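Prokari Descendants Circle
Minutes of the February meeting

The meeting came to order at 2:10 in the afternoon, a little later than planned, as several of us were still getting our coats off and two cousins who had not seen each other in a good while were catching up in the doorway. It would have been a shame to interrupt them. The chair welcomed everyone warmly, with a special hello to the new faces from the Gallagher side, who came a long way and brought a suitcase of papers with them. More on the suitcase further down.

An opening prayer was read from the old family prayer book, in English this time. At the last meeting it was read in the old language, and although that was lovely, a few of the younger people told the chair afterward that they had no idea when to say Amen.

Minutes of the last meeting

The minutes were read aloud by the secretary. One correction was asked for. The minutes had said that the Prokari chapel bell was cracked before the first families left for America. The cousin who looks after our chapel notes says the letters do not say when it cracked, only that it was cracked by the time the second group of families wrote home asking after it. The secretary apologized and fixed the sentence on the spot. With that change the minutes were approved.

Money

The balance was reported and no one had any objection to it. There was one bill to approve, $92 for archival folders and the acid-free tissue that goes between the baptism cards. The question was asked whether plain tissue from the drugstore would do just as well. It was explained, with great patience, that it yellows and takes the cards along with it, and we were shown a card from an aunt's dresser drawer to prove the point. The bill was approved.

Dues remain as they are. A gentle reminder was given that dues can be handed over at any meeting and do not have to wait for the picnic.

The family book

Most of the afternoon went to the book, as expected. The count of names in the tree now stands at 879, counting everyone who descends from the original Prokari households and the people they married. The record keeper wished it noted that this is the count after merging duplicates. We had one great-great-grandfather in there under three spellings, and for a while he appeared to be his own brother-in-law.

The print shop, Wosasex, has told us that 400 pages is the most they can bind in one volume with a sewn spine. The draft is over that already, and the Gallagher papers have not been added yet. There was a long and good-natured discussion of what to do. Some would like two volumes, one for the old country and the crossing, and one for the families here. Others felt that people would buy the volume with their own grandparents in it and leave the other one sitting in the box. One cousin suggested smaller type, and this was met with groans from everybody who wears reading glasses, meaning nearly the whole room.

It was finally agreed to keep to a single volume and to take out the full passenger lists. We will print only the lines that show our own people, and the complete lists will go in a binder that anyone can borrow. The chapter editors will try to have their trimmed pages ready before the next meeting. The editor for the crossing chapter asked that it be written down that the chapter is being trimmed under protest, and so it is written down.

There was also the matter of how to treat children who died young. The first draft had put them in a footnote, mostly to save space. Several people spoke to this with real feeling, one of them about her own mother's sister, who lived for eleven days and was spoken of in that house for the next seventy years. All agreed that every child who was baptized or named will be listed in the regular order with brothers and sisters, in the same size type as anybody else. The vote was unanimous, and there was a quiet minute afterward that the secretary will not try to describe.

The tree program

We have been using Praveo to keep the tree since the old card file was retired. Most people like it. The complaint heard most often is that it insists on a first name and last name for everybody, and a good number of our earliest women are known only as "wife of" or by a house name. Up to now some of us have been typing a question mark, others the word Unknown, and one branch has been using the letter X, so the index is in a sorry state. From here on the rule is to leave the first name blank, check the box that says not known, and put the house name in the notes. A sheet with the steps will be mailed with the picnic notice.

A cousin offered to hold a short practice hour before the next meeting for anybody who would like somebody sitting next to them while they try it. This was gratefully accepted, and hands went up all over the room. 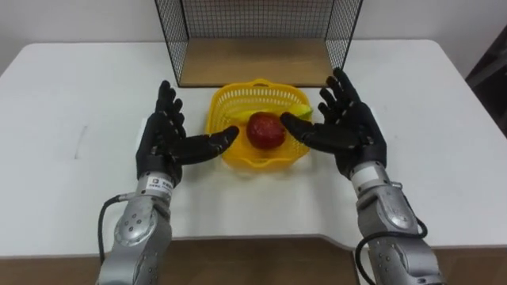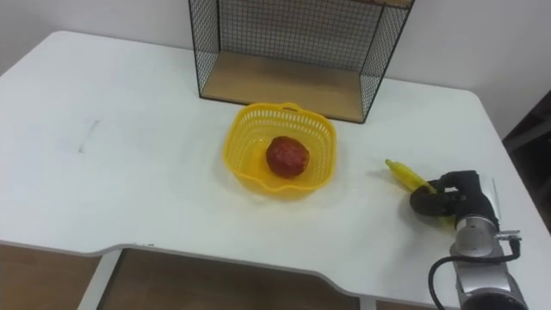
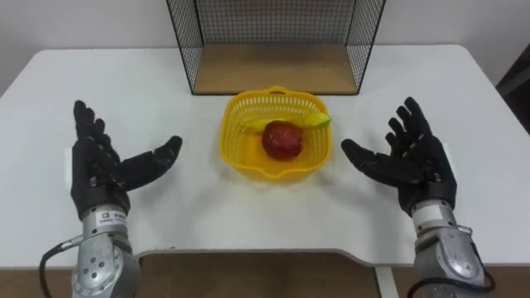

Fruit in the yellow basket on the white table.

The Gallagher suitcase

The meeting took a break at 3:30 and came back together at ten minutes to four, by which time the suitcase had been opened and there was no getting people back into their chairs. The chair very sensibly let us stand.

The papers belonged to the household that moved out to the Gallagher farm after the wet years, and they had been kept in an attic, in better shape than anybody had a right to expect. There are letters, tax receipts, a confirmation certificate with most of its gold edge still on it, and a great many holy cards from funerals. The holy cards may be the real prize, as they give death dates for people we had only as blanks. The record keeper was already copying them down and had to be asked to stop and eat something.

There is also a small notebook in pencil. It seems to be a list of godparents, going by family, and if that is what it is then it will help us a great deal with the question of which of the two sisters stayed behind in Prokari. We have argued over the sisters for years. One side of the family holds that the older sister stayed to look after her father, and the other side holds just as firmly that it was the younger, who was engaged. The notebook lists one of them as godmother at a baptism over here, but the first name has been rubbed nearly away. Two people read it one way and two people read it the other – along exactly the lines you would expect. It was agreed that nothing will be changed in the tree until the page has been looked at under better light by somebody from neither branch.

The Gallagher cousins were asked how they would like the papers handled. They prefer that the originals stay with them and that we make good copies, and everyone felt this was entirely fair. They will leave the notebook and the holy cards with the record keeper until the next meeting and take the rest home. A receipt was written out and signed. They were thanked with a long round of applause.

Cemetery report

The report on the old parish cemetery was given. The iron crosses in the back row are leaning again after the freeze, and one has come out of its base and is being kept in the sacristy for now. The parish has been very kind about it. We have been asked not to straighten anything ourselves until the ground is soft, and please, not to use wire brushes or household cleaner on the stones, no matter how well it worked on somebody's front steps. Soft brush and clean water only.

The list of readable inscriptions is finished for the east side. The west side has the older stones and will be slow going. Anyone who reads the old script, even haltingly, is asked to come along in the spring, and a lawn chair and a sandwich would be wise.

The summer picnic

The picnic will be at the usual grove, with Mass beforehand at the parish church for all who would like to come. We talked about whether to have the name tags show the branch by color again. They were a success last summer, except that the green and the blue looked the same in the shade and led to some confused introductions. Green will be changed to orange.

There was some back and forth over the food. The dumplings will be made the day before, as always, in the parish kitchen, and anybody who has never learned to fold them is invited to come and be taught by people who have strong opinions on the subject. Please bring your own rolling pin with your name on it, as two went home with the wrong family last year and only one has been returned.

The memory table will be set out again, and families who have lost someone since the last picnic are asked to bring a picture and, if they like, a few written lines to be read after the blessing.

Other business

A request came in by letter from a family out west who believe they descend from Prokari but cannot find the link. They sent a very nice letter and a wedding portrait. Not one of us recognized the couple, though the bride has a chin that caused some comment. The record keeper will write back and ask for the parish of marriage.

It was asked whether the minutes could be shorter. The secretary will take this under advisement.

The next meeting will be in the same room, and the topic will be the trimmed chapters and whatever has come to light in the notebook. The meeting closed at 5:05 with the singing of the grace, first verse only, as the words to the second could not be agreed on.

Respectfully submitted,
The Secretary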